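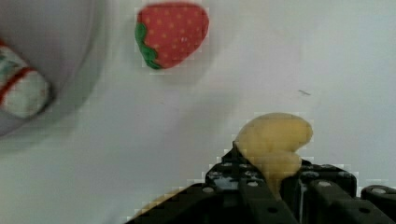

Photo: Hatem Lahlou

4. Levelling and First Wash

Your Prondar benchtop dishwasher has spent a long time in a box and will be in a mood. Level it before you plug it in.

4.1 Place the machine on a firm bench that can carry 40 kilograms. A card table is not a bench, whatever your brother-in-law reckons.

4.2 Leave a gap of 2 centimetres behind the cabinet for the hoses. If a hose kinks, the machine will fill slowly, beep, and show E16 until someone apologises to it.

4.3 Turn each front foot clockwise to raise that corner, anticlockwise to lower it. The rear feet don't adjust. We asked Raltbridge, who make the chassis, and they said the rear feet were fine as they were.

4.4 Open the door halfway and let go. It should stay put. If it drops, tighten both hinge screws a quarter turn and try again with your other hand underneath.

CAUTION: Do not stand on the open door. It is not a step, even briefly, even to reach the good platter.

4.5 Connect the grey inlet hose to the cold tap and finger-tighten the collar. Spanners crack it, and replacement collars come from Quezada by surface mail.

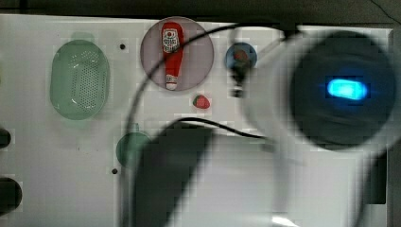

4.6 Run the Rinse program with the racks empty. It takes 20 minutes and will smell faintly of factory. Check under the cabinet for drips while it fills, then again while it drains.

4.7 When the rinse has finished, load the lower rack with plates facing the centre and the upper rack with cups, mouths down. Plastic goes up top, away from the element. Anything light enough to flip over will do so and come out full of grey water.

NOTE: The spray arm must turn freely. Give it a spin with one finger before you close the door. A clunk means there's a ladle in the way – there is generally a ladle.

4.8 Add one Stikari tablet to the dispenser, unwrapped. Select Normal and press Start once. Pressing it twice cancels the program, a feature Patricio Espinoza in our service department hears about most Wednesdays.

If E16 comes back after the hose has been straightened, turn off the tap and go to Section 9.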